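FOR IMMEDIATE RELEASE

Andurine launches paper bag and tray set for small bakery counters

BRASTSIDE, June — Andurine, a supplier of counter goods for bakeries, cafes and canteens, has added a paper bag and serving tray set to its catalog. The set is sold under the name Gorkwood and is meant for shops that pack croissants, rolls and other baked goods to order while the customer waits.

The Gorkwood set brings together items that many small shops now buy from separate suppliers: standing paper bags, flat plastic trays and slotted spatulas. Orders open this month through the Andurine catalog and at the company's trade counter in Brastside.

The first customer is Ristić, a family bakery in Brastside that sells bread and pastry from a single counter. Ristić used the set through the spring, and changes made during that time are part of the version now on sale. The bag has a wider base than the first sample. The spatula handle was made longer after counter staff said the short one brought their hands too close to the pastry.

"Most of the work at a bakery counter is moving something soft from a flat surface into a bag without squashing it," Andurine said in a statement. "The bag has to stand, the mouth has to stay open, and the tool has to get under the pastry without tearing it. We worked on those points first and left the colors for later."

What is in the set

The standard Gorkwood pack holds 2000 paper bags, 18 trays and 13 spatulas. Bags come flat in sleeves inside a single carton. Trays are nested and shipped in a second carton with the spatulas.

Bags are supplied in one size. It is meant for a small mixed order, such as a few croissants and a roll, and has a flat base so that it can be opened and set on the counter before filling. Shops may order bags plain or with a short printed greeting. A shop's own name can be added to repeat orders. Artwork must reach Andurine before the order is confirmed, and a proof is sent back for approval.

Trays are rectangular, with a low rim. They are meant for the last step before packing, when pieces have been taken from the rack and are waiting to be bagged. They are not oven trays and should not be used for baking or for holding pastry straight from the oven. Andurine advises letting baked goods cool on a wire rack first. Trays can be washed in a commercial dishwasher on the upper rack.

Spatulas have a long handle and a slotted head. The slots let loose crumbs and flakes fall back onto the tray, so fewer of them end up in the bag. Each head should be checked for nicks at the end of the week and the spatula replaced if the edge is rough.

Packing at the counter

Each Gorkwood carton includes a printed card with packing steps, written with the staff at Ristić. The card is meant to be kept near the register for new staff. It gives the following advice.

Open the bag fully and stand it beside the tray before picking up any pastry. Keep one hand on the top edge of the bag.

Slide the spatula under the long side of a croissant. Going in from the tip tends to break it.

Put heavier pieces in first. Rolls go at the bottom and croissants on top.

Leave enough paper above the pastry to fold the top over. Do not press down on the bag to make room. Use a second bag.

Shops with a narrow counter may want to put the tray at the back and the bag at the front, nearer the customer. Ristić has worked this way since the second month of its trial and reports that it leaves more space beside the register. The bakery also keeps a spare spatula within reach for filled pastry, which can leave sugar or jam on the head.

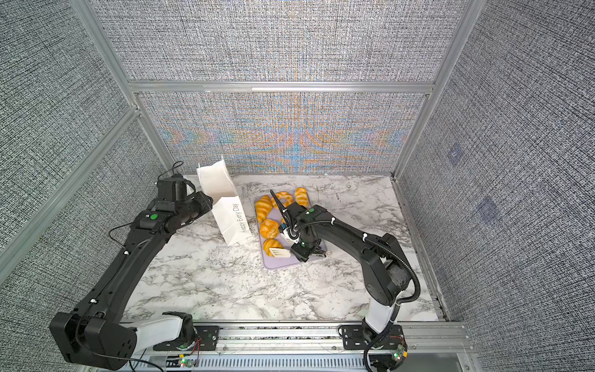
Can croissants and bread rolls go in the same bag?

They can, provided the rolls go in first and everything has cooled. Warm bread gives off steam, and a croissant packed above it will soften before the customer gets home. For orders with icing or a wet filling, Andurine suggests a separate bag.

Storage and reordering

Paper bags should be kept flat, dry and off the floor. Once a sleeve is opened, it is best used up before the next one is started, as loose bags pick up moisture and flour dust and become harder to open. Flattened cartons can go in with other cardboard for recycling. Clean, dry bags can be recycled where local rules allow it, though bags with heavy grease marks usually can't be.

Bags, trays and spatulas can all be reordered separately. The smallest bag reorder is one sleeve. Trays are sold in 2 pack sizes, for single counters and for shops with more than one location.

Existing customers who hold an open order for Andurine's older flat bags may switch to the Gorkwood bag before the order ships. The older bags stay in the catalog for shops that use them for sliced bread and sandwiches.

Availability

The Gorkwood set is available now. Orders placed by noon leave the Brastside warehouse the same working day. Plain bags ship from stock. Printed bags take longer, and the delivery date is given when the proof is approved.

A sample kit with bags, one tray and one spatula can be requested by any registered food business. The kit is free, and the business pays shipping. Samples are also on show at the trade counter, where staff can go over bag sizes and printing with shop owners who would like to bring in their own pastry to try.

About Andurine

Andurine supplies bags, trays, tongs, labels and other counter goods to bakeries, cafes and canteens. The company is based in Brastside and sells through its catalog and its own trade counter.

About Ristić

Ristić is a family bakery in Brastside. It bakes bread, rolls and croissants each morning and sells them over the counter.

Media contact

Press Office, Andurine, Brastside. Product sheets and the packing card are available on request.

###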